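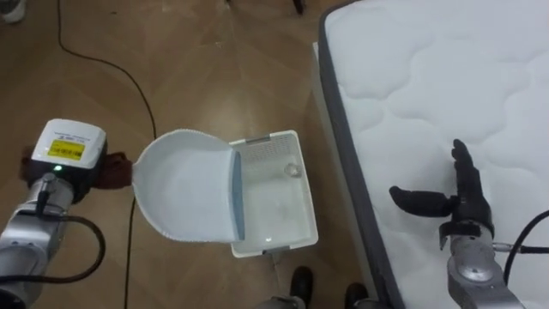 Well 31

The observation well network at Cuvstead was put in to settle an argument between the town and the quarry at Orwood. The town held that the quarry was pulling down the water table. The quarry held that it wasn't. Both sides agreed to pay half the cost of a set of wells and an observer to read them, and the argument was then allowed to lapse. The wells stayed, and so did the observer's position, which I took over in April.

The method is simple. A steel tape is chalked with blue carpenter's chalk over its lower end and let down the casing until the end is under water. The observer holds the tape at a whole foot against the measuring point, a notch filed in the rim, and reels it back up. The chalk changes color where it has been wet. Subtract the wet length from the held length and you have the depth to water. The reading is taken again, and if the two agree to within two hundredths of a foot the second is entered in the log. If they don't agree, you do it until they do.

My predecessor had kept the log in pencil, in a small upright hand, for most of his working life. He left me the tape, a bag of chalk ends, the key ring, and a typed sheet of directions to each well. The sheet was good. It told me which gates stuck and at which houses I should knock first. Beside Well 31 it said: behind the Sterko place, past the pump shed, ask for coffee.

I don't drink coffee and I left Well 31 for the end of the round.

The Sterko place is the last house on Ishida Road, where the pavement stops. The woman who lives there came out on the step when she heard the truck. I explained who I was and that I needed to read the well. She said she knew that, the well man came every month, and she asked where he was. I said he had retired. She asked if he was sick. I said I had been told only that he had retired.

The casing was six-inch steel and stood a little above knee height in the grass behind the pump shed. It had a threaded cap with a lock through it. None of the keys on the ring fit the lock. I tried them twice each, and then I looked at the lock more closely. The keyway was packed solid with rust and what I took to be wasp mud. The shackle had bled a brown stain down the side of the casing, and the stain had gone pale at the edges, as old ones do.

I went back to the truck and looked at the log. The last entry for Well 31 was from March. Depth to water, 38.44. There was an entry for February and an entry for January. There was an entry for every month back to the front of the book.

I had bolt cutters. I cut the lock and worked the cap off with a pipe wrench, which took most of an hour. When I lowered the tape it went slack at eleven feet. I reeled it in and the end was dry, with a smear of gray clay. I did it again. Eleven feet, dry, clay. The drilling record gave the original depth as 60 feet. At some point the casing had failed, or been broken, and the ground had come in and filled it.

I put the cap back on loosely and stood there. The woman called from the step to ask what it had read.

I said I would have to work it out at the office.

The office is a room over the hardware store with a drafting table and two filing cabinets. I pulled the books for all the years they existed and plotted Well 31 on graph paper, one point for each month. I then plotted Well 30, which is half a mile away in the same gravel, on tracing paper at the same scale, and laid it on top.

For the early years they behaved as two wells do. They rose and fell together, but each had its own noise. Well 31 ran late in the spring by a week or so, which I put down to the clay lens shown in the drilling record. It jumped once, in a wet fall, when Well 30 did nothing. There were two missed months with a note about snow.

Then there was a September after which the two lines were the same. Well 31 stood below Well 30 by a fixed amount, less a few hundredths scattered up and down. The scatter was well done. I ran the differences and they averaged out to very nearly zero, which is what a careful man would have arranged. He had kept the spring lag in for the first couple of years. After that he seems to have stopped bothering, or forgotten it.

I counted the entries from that September to March. It isn't difficult to invent a water level. You need a neighboring well, a fixed offset, and some sense of proportion. I could have done a year of it in an evening. What I couldn't account for was the mileage. The vehicle log was in the same cabinet, kept in the same pencil, and it showed the truck going out to the end of Ishida Road every month for the whole of that period. I checked it against the fuel receipts, and the receipts supported it. He had driven out to a dead well, every month, and then come back to this table and made up the number.

I considered that he might have been testing the cap each time, in case. I considered that he didn't want to report the loss of a well, which under the agreement would have reopened the question of cost with the quarry. There was a letter from Orwood in the file saying so, in a pleasant tone. It was dated the summer before.

In May I went back. I had drafted a report by then and it was in the glove compartment. The woman had the door open before I had turned off the engine. She had put out a cup on the kitchen table, and I sat down in front of it because it seemed simpler.

She asked whether I wanted the board. I said I didn't know what the board was.

She took me through to the back room. It had been used for storage and was now being cleared for a niece who was coming to stay.
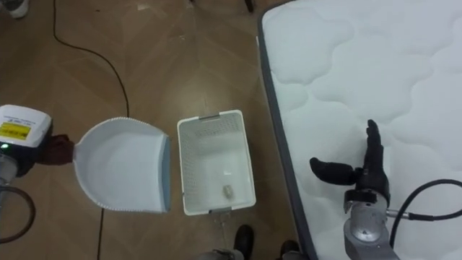 White basket on the floor, with the quilted mattress on the right.

On the wall inside the closet was a pine board, planed smooth and ruled in pencil. It had a column for the month and a column of figures. Her husband had started it, she said. Their own well was a dug well, stone-lined, under the floor of the pump shed, and he had measured it on the first of every month with a weighted line, from the lip of the stone to the water. When he died she had not been able to manage the trapdoor. The well man had been there that day to do his own reading, and he had lifted it for her and let down the line.

He had done it every month after that. She wrote the figure on the board herself. He would sit down afterward and have his coffee and copy it onto a card, and she supposed the card went to the office with the rest.

I asked what month her husband had died. She said September.

I asked if I could copy the board. There were two more boards behind it, older ones, and I copied those too. It took the rest of the morning. The figures were to the half inch. A weighted line will stretch, and I measured hers against my tape and found it long by a small and constant amount, which can be corrected. The lip of the stone was sound. I ran a line of levels to it from the bench mark at the road, a brass disk stamped 922, and closed the loop on the way back well inside tolerance.

There was no card in either cabinet. I looked through both, and under the drafting table, and in the back of the hardware store, where they let us keep boxes.

That evening I plotted the dug well. It was a better record than ours. It had the spring lag. It had the jump in the wet fall, and another like it some years later that appears nowhere in our books. Over the last part of the record it also fell away from Well 30 on a slope that started gently and got steeper, and by the most recent entry the separation was more than a man at this table could put down to scatter. Well 30 is on the far side of the ridge from the quarry. The Sterko place is on the near side.

He would have seen the figures go up on the board every month. He let down the line himself. I have thought about whether he plotted them. A person who could make that scatter could certainly have drawn that slope, and the cards would have been the place to do it from. The typed sheet of directions does not mention the dug well. It says to ask for coffee.

I rewrote the report. The first part covers the loss of Well 31, the evidence for the date, and the recommendation that all entries after that date be struck. The second part presents the dug well as a substitute, with the correction for the line, the levels, and copies of the boards in an appendix. I gave the difference between the two records in a table and made no remark on it. The report went to the town and to Orwood on the same morning, as the agreement requires.

Orwood has replied that a privately kept record on a closet wall is not an instrument of the network. The town has not replied.

The niece has arrived and can lift the trapdoor. I have asked that she not take the reading until I'm there, as the line should be let down by the same person each time until the new measuring point is established. Depth to water in June, corrected, was 27.61. I took it again and got 27.62.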